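Ledeseo Teach 4
Remote demonstration station for home robots
Supplier: Skovby, Marnbridge office
Page last changed: 30/08/2023

Ledeseo Teach 4 is a desk station for showing a robot a task by remote control. The operator sits at the desk, moves two light handles, and the robot follows. Each demonstration is saved with the camera view, the joint positions and the state of the grippers, so it can be used later for training.

The station works with a real robot or with the simulated rooms which come on the same drive. We advise new operators to begin in simulation. A wrong movement costs nothing there, and the room can be set back with one pedal.
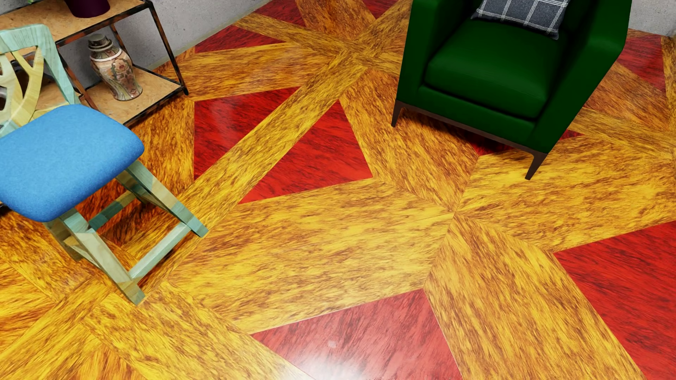 The simulated rooms use many different floors, walls and pieces of furniture, and the colours can be changed between one demonstration and the next. This helps the robot to learn the task itself — a policy that has met only one plain floor often has difficulty with another. The licence includes 200 rooms. More were added in April, and owners receive them without extra payment.

What is in the box
Two handles with grip sensors
Foot pedal (start, stop, reset)
Desk clamp and 5 m cable
Drive with software and rooms

Technical data
Weight with clamp: 44 kg
Operators saved per station: 5
Robots supported: Kikuchi arms, single or in pair

Please note that the handles do not give force feedback in simulation. On a real arm the feedback is switched on from the menu, and we ask you to read chapter four of the manual before the first use.

Delivery is from our Marnbridge store. For prices, or to try the station at our office, please write to Skovby with the model of your robot arm.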